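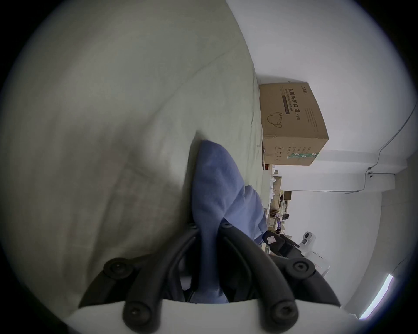

Quem recolhe demonstrações para um robô costuma falar em "dados" como se falasse de areia: quanto mais, melhor, e venha o camião. Esta aula é contra essa ideia, ou pelo menos contra a versão preguiçosa dela. Tomem o caso da roupa. Um pano azul preso entre os dedos pretos da pinça, levantado em bico sobre um lençol claro, parece um exemplo perfeitamente legível, e com uma caixa de cartão de máscaras N95 ao lado da cama até tem ar de casa habitada. Mas exemplo de quê? De "pegar"? De "dobrar"? De "afastar o tecido para ver o que está por baixo"? O instante não o diz. Quem o diz é a etiqueta, e a etiqueta foi posta por alguém, muitas vezes horas depois, muitas vezes com pressa.

## Aula 7: Recolha de exemplos com pinça de mão

*Leitura prévia: apontamentos de Matěj Mikuš sobre imitação, secções 2 e 3. Quem não leu vai perder-se na segunda metade.*

### 1. O que se promete

O argumento de venda é conhecido. Uma pessoa segura uma pinça com câmara, faz a tarefa com as próprias mãos, e o sistema aprende a partir das imagens e da trajetória. Dispensa-se o braço robótico durante a recolha, qualquer quarto serve de laboratório, e o custo por demonstração desce muito.

Aceito as três afirmações. O que não aceito é o salto seguinte, o de que, por ser barato recolher, o conjunto resultante será variado. No projeto Primley, que vamos usar como caso ao longo do semestre, havia 2.227 demonstrações de manipulação de roupa. Quando Dong-geon Geum as separou por local, 900 vinham do mesmo quarto. O relatório inicial falava de "ambientes domésticos diversos". Tirem as vossas conclusões sobre o adjetivo.

### 2. Três perguntas antes de gravar

**Onde começa e onde acaba um episódio?** Parece burocracia e é o ponto em que mais conjuntos se estragam. Se um operador inicia a gravação com a pinça já fechada no tecido e outro com ela aberta a meio metro, o modelo recebe duas tarefas com o mesmo nome.

**O que conta como falha?** A tendência natural é apagar as tentativas más. O resultado é um sistema que nunca viu uma manga escorregar e que, quando ela escorrega, continua o movimento com toda a serenidade, de dedos vazios. Guardem as falhas, marcadas como tal. Se as usam ou não no treino é outra discussão (aula 9).

**O que varia, e o que só parece variar?** Mudar a cor da camisola é fácil. Mudar a altura da cama, a rigidez do colchão, a luz, a mão do operador, a hora do dia e o cansaço dá mais trabalho, e por isso faz-se menos.

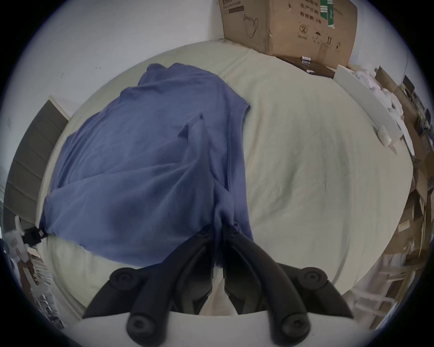
Sobre o último ponto, uma objeção que ouço todos os anos: "mas o fundo não interessa, a rede aprende a ignorá-lo". Às vezes aprende. Outras vezes aprende que a roupa se puxa na direção do cartão, ou que um lençol com pregas significa que a peça está à esquerda. Com todas as gravações num só sítio, as duas hipóteses explicam igualmente bem os dados, e a curva de validação sobe de forma igualmente bonita em ambas. Só um teste noutro quarto as distingue. No Primley esse teste foi feito em janeiro, com 200 episódios novos, e foi aí que a equipa deixou de falar em "generalização" nas reuniões.

### 3. A pinça não é a mão do robô

Outra promessa a tratar com reserva. A geometria dos dedos pode ser igual, mas o punho que os conduz é humano. Uma pessoa sente o tecido esticar através do cabo e alivia a pressão sem pensar. Nada disso fica na imagem. Fica um movimento suave cuja causa desapareceu, e pedimos ao modelo que o reproduza sem a causa.

Há também o alcance. O operador dá a volta à cama, debruça-se, apoia um joelho. Um braço fixo não faz nada disto, e uma parte das trajetórias é inexecutável à partida. A filtragem cinemática resolve o problema no papel; na prática, elimina sobretudo os episódios difíceis, que eram os que queríamos.

### 4. Trabalho para a próxima aula

Em grupos de dois:

- Escrevam um protocolo de recolha para a tarefa "levantar uma peça amarrotada pela bainha", no máximo uma página. Definam início, fim e falha.
- Troquem de protocolo com outro grupo e gravem sete episódios seguindo à letra o texto recebido, sem pedir esclarecimentos.
- Anotem cada momento em que tiveram de adivinhar o que os colegas queriam dizer.

Entreguem as anotações, os vídeos só se eu pedir. Protocolos com a expressão "de forma natural" são devolvidos.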